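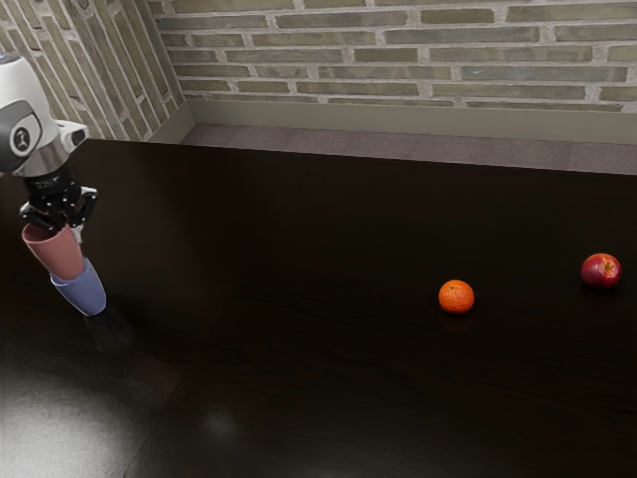

Cup stacking in the Starkuto simulator. Pink cup, blue cup, fruit on the same table.

About Starkuto

We make practice kits for robot arms. Software side mostly. You get a simulated table, a simulated arm, a pile of everyday objects and a list of jobs to do with them. Your control program tries the jobs, we score them, you get a report. Been at it since September 2015, still a small outfit, still above the tile shop in Skinusberg.

Started as a teaching thing. Yatziri Ventura was running an evening class in arm programming and had one real arm for the whole room. People waited most of the night for a turn and then the arm faulted. So she built a rough table in software, one cup, one block, and let everybody run at home. The block kept falling through the table for the first month. Ognjen Delić fixed the contact code and then stuck around. Company came after that. Neither of us had run one before and it showed, the first invoices went out with the wrong bank number on them.

What we sell

One product, really. The Starkuto Tabletop Kit. 128 tasks in the current release, all of them things that happen on a table. Cup into cup. Fruit into bowl. Move the thing next to the other thing without knocking over the third thing. Each task comes with random starting positions so a program can't just memorize where the cup is. Table finishes, walls and floors change too if you switch that on. Leave it off your first week, seriously.

Objects are plain on purpose. Cups without printing, ordinary fruit. We tried fancy objects early on, a teapot, a pair of scissors, a stapler that opened. Customers spent all their time on the stapler. It's gone now. Please stop writing in about the stapler.

Lighting gets more attention than people expect. Dark glossy tables are in there because they are hard, the reflections throw off a lot of vision code that does fine on a matte white top. If your numbers drop on the dark table that is the kit doing its job. Check your camera settings first, then write to us.

Stacking is the one most people ask about. A cup goes in crooked and hangs up on the rim, or the fingers catch on the way out and pull it back up. We score the release separately from the placement for that reason. A cup that's in the other cup but still held gets half credit. There was a long argument about the half credit. Ognjen won.

What's in the box

No box. You get a download link, a license file and a printed quick start in the mail because Yatziri likes paper. The quick start is 9 pages. The full manual is 711 and we know. It's searchable. Chapter on grippers is the good one, chapter on installing under older graphics drivers is the one you'll probably need.

Support is by email and it's the two of us plus whoever is in that day. Answers usually same day, slower in the week before a release. We don't do phone support anymore. Screen share by arrangment if you're really stuck.

Also on offer: custom tasks. Send us measurements and photos of your own table and parts, we build it as a task and hand it over. Takes 120 hours of work for a typical one, quoted up front, fixed price. If we go over that's on us. We went over on the first four.

Who uses it

Schools, mostly, and a few small firms. Wiltero had us build a set of tray loading tasks and has renewed twice. Zamudio uses the kit for new hires, everyone does the fruit tasks before they are allowed near the floor. Two of their people found a bug in our bowl and sent a very polite drawing of it. Fixed in the current release.

What it won't do

Read this bit before you buy please. The kit is rigid objects only. No cloth, no liquids, no cables. A program that does well in our kit still needs work on a real arm, plan for that, budget for it. Friction is our best guess per object and you can edit the values, we'd rather you did. It wants a decent graphics card. Laptops will run it, slowly, with the fan going.

No trial version right now. There used to be one and keeping two versions going was eating up every Friday night. Instead you can return the license in the first month and get your money back, just send an email, no form.

Schools get a classroom license at the single seat price, any number of students in one room. Home use counts as the room. Ask for the school form and put the name of the class on it, we lose track otherwise.

What's next

Drawers. Then maybe a second arm at the same table, which half of you want and the other half have told us not to bother with. The drawer tasks are running here but the handles are still too easy to grab. No date yet, we gave a date last time and regreted it.

Visiting

Come by if you're in Skinusberg. Side door, up the stairs, ring twice, the first ring doesn't always work. Bring your own cup, ours are all in use.

Page last updated Dec 4, 2018.

We use cookies to remember your language and keep you logged in to downloads. By continuing to use this site you accept this. OK / Cookie settings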